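My mother-in-law has asked me every May for as long as I have had this job when she can expect a machine that does the breakfast. I used to say five years. I have stopped giving a number, partly out of professional caution and partly because she writes them down.

It is a fair question, though, and she asks it better than most of the people who ask it for money. She doesn't want to know about degrees of freedom. She wants to know whether it can do toast.

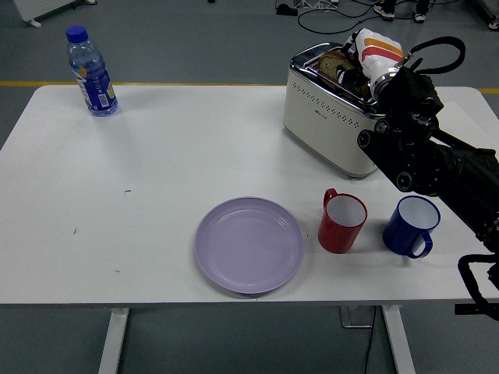 Simau Household Machines Group -- Opinion

So, can it do toast? Well, it can get its fingers to the bread while the bread is still sticking up out of the toaster, and I would ask you to be a little impressed by that before we move on. A slice of bread is a rotten thing to pick up. It bends, it crumbles, it is a slightly different shape from the slice before it, and it sits in a slot barely wider than itself. Pinch too softly and you leave it behind. Pinch too hard and you have croutons. You and I sort this out half asleep, with one eye on the kettle, and have done since we were six.

My colleague Ihor Symonenko once worked out that he had made toast on 748 mornings in a row without giving it a single thought. He meant it as a boast about his constitution. I took it as the best short account of the problem I have heard. The jobs we do without thinking are the ones we can't explain, and what we can't explain we are very bad at handing over.

Compare the shop floor, where machines have been earning their keep for decades. I spent a spring at a packing plant in Sutherland with an arm that moved 3,000 cartons a shift and never once sulked. Wonderful thing. But every carton was the same carton, it arrived at the same spot, and a fence stood between the arm and anyone with opinions. Put a cat on that conveyor and the whole business would have stopped until a man came with a key. A kitchen is mostly cat.
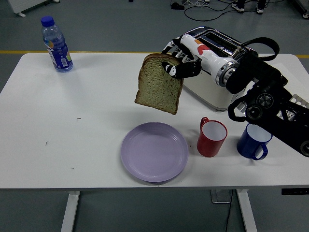
Chores are sold to us as single jobs, and they are nothing of the kind. "Make the toast" sounds like one instruction, and Araceli Marín, who has the patience for such things, once broke it into 14 for a talk she gave, and was then heckled for leaving out the butter. Each of those steps has to go well enough for the next one to stand a chance. Take the short trip from toaster to plate. Holding a slice by one corner is fine while it's hanging in the air over a nice round lavender plate, and everyone in the room breathes out. But the corner is also the worst place to hold it from if you care how it lands, and the hand still has to let go. Letting go is a skill. Ask anyone who has watched a toddler with an egg.

The brochures skip this part. Clirkex has one doing the rounds at the moment which promises "effortless mornings", and I don't doubt that somebody's morning will be effortless, most likely the person who wrote the brochure. Petro Kravchuk keeps a copy pinned over his desk and adds a small tick whenever he has to stay past seven in the evening.

I don't want to be a misery about it. When I started, we would have been happy with a hand that closed on a sponge. Nowadays I catch myself grumbling that the bread is crooked, and a person who grumbles about crooked bread has come a long way up in the world. My mother-in-law's own toast is crooked. It is also, since we're among friends, black.

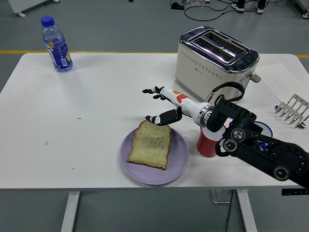 One slice, one plate. Butter not included.

What I would say to her, if she'd put the pen down, is that "yet" is doing different work in different rooms. On the shop floor, where the job holds still, the answer has been yes for years. In a tidy room, at a clear table, with a few things set out and people standing by, the answer is "sometimes, and slowly". In her kitchen, with the bread bin behind the radio and the good knife wherever it was last used, the answer is no, and I wouldn't trust anyone who told her otherwise while holding an order form.

Khrystyna-Mariia Maksymiv thinks I'm too gloomy, and says the tidy room will turn into the untidy one sooner than I expect. She may well be right. She is younger than I am and her toaster works. I've told her she can take the phone call next May.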